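Bringing the veg home and putting it away

I've been doing one big vegetable shop instead of lots of little ones since May, and I've got quite fussy about how it all goes in the basket and where it lives afterwards. A few of you asked after the last page about drawers, so I've written it all down as it came to me.

Take a proper basket

I gave up on thin carrier bags years ago. The handles dig in and everything ends up in one sad heap at the bottom. A rigid plastic basket with slots in the sides is so much nicer - muck falls through, air gets in and you can rinse the whole thing under the outside tap. Mine came from Sleiman for 5 pounds and it's still going. Line it with a sheet of newspaper if your potatoes are very earthy.

Pack by weight, then by skin

Potatoes and squash go in first, up against the walls. Carrots slide down the gaps. Peppers bruise more easily than you'd think, so mine go in last, where I can keep an eye on them. A whole pumpkin is a basket-hogger, so put it at one end and build round it (and use your knees when you lift!).

Sort it on the floor

I used to tip everything on to the worktop and then chase radishes across it. Now the basket stays on the floor and I take things out from above, one at a time, straight to where they're going. Pumpkin first, always, and then you can see what you've got.
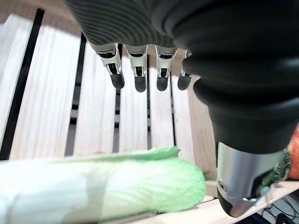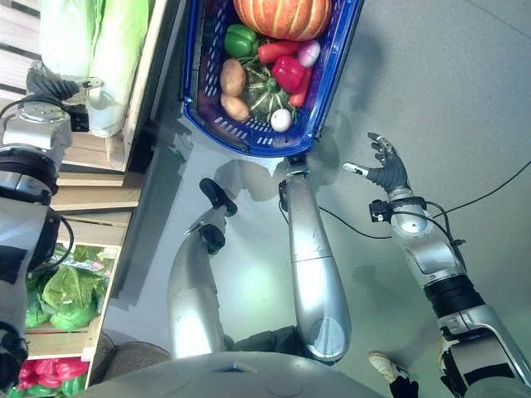
A blue basket with pumpkin, peppers, carrots and potatoes all in together. 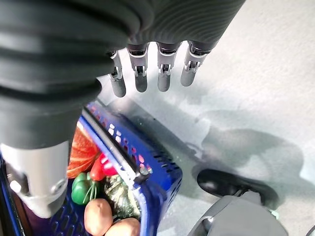 Where everything goes

Potatoes: somewhere dark and cool, in paper or cloth. I keep mine well away from the onions, as they make each other go off faster.

Carrots and radishes: twist off any leafy tops the minute you get in, then into the fridge drawer in a damp tea towel. They stay crisp for ages.

Peppers: fridge drawer too, dry and whole. Once cut, use them within 2 days.

Squash and pumpkin: a cool shelf is fine while they're whole. Once you've cut a pumpkin, scoop out the seeds and wrap it well. I cube mine and freeze it in 400 gram bags, just right for a pan of soup.

Garlic: a little open bowl by the cooker, never the fridge.

Then give the basket a rinse and stand it upside down to dry before it goes back by the door.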